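Kinship Care and the Families Who Step In
Final Project Report, Family and Society Seminar
Saturday, July 5, 2025

When I picked this topic back in May, I thought I would be writing mostly about courts and paperwork. What I ended up with is closer to a report about grandmothers, aunts and older brothers - the relatives who take in a child when the parents can't manage for a while, and who often do it on a day's notice with a sleeping bag on the living room floor.

Kinship care means that a child is raised by relatives or close family friends. Sometimes an agency sets it up, and sometimes the family simply agrees among themselves. The second kind is much harder to study, as there may be no record of it anywhere.

For my project I interviewed 11 caregivers in the Brikell neighborhood and handed out a short survey through the Skastell Family Center, which kindly let me leave a box at the front desk. I got 69 surveys back, and I am very grateful to everyone who filled one in (several people wrote on the back, too, and those notes were some of the best reading I did all year).
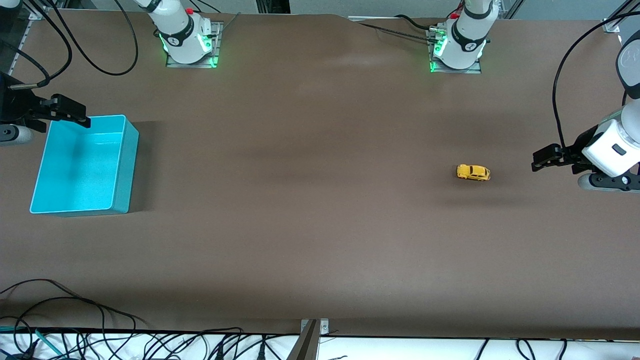

The first thing I asked was what had been hardest in the early weeks. I expected the answer to be money, and money did come up a lot, but most caregivers began with school. They couldn't sign the enrollment forms, or they were told they could and then sent home for another document. One grandmother told me she made the trip to the school office so often that the bus driver started asking how it was going.

Money came next. One aunt had kept a careful notebook, and her extra costs in the first stretch came to $3,188, mostly for a bed, clothes, and dental work. She had not asked for help with any of it. She said she didn't feel she had the right to, with the child being family.

The children's feelings about their parents were the part people spoke of most gently. Many caregivers were trying to keep the door open for a parent they were also angry with, and I don't think I had understood before how tiring that must be.

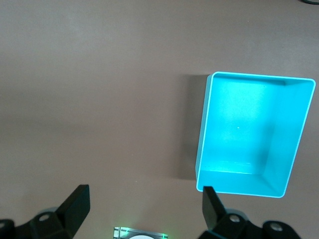 Figure 2. Turquoise bin on a tabletop.

My main suggestion is a single information sheet, written in everyday words, covering school forms, doctor visits and where to ask about support payments. The Daretti library branch already has a shelf for new parents, and I would love to see one for kinship families beside it. My survey was small and came from one center, so I would also want to hear from families who have never walked into such a place at all.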